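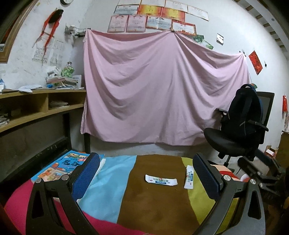

Gripper open over two small white tubes on the striped cloth.

Step 5: Record the tube set

Put both tubes on the cloth, one lying across and one pointing away from you. Hold the gripper so that both blue pads stay in view, then start recording. Close slowly, lift, put down, open fully — only then stop.

Change the angle of the tubes after each take. For the Brakham set we need 56 good takes. If a tube slips, keep the take and mark it "slip" in the Wovstead sheet.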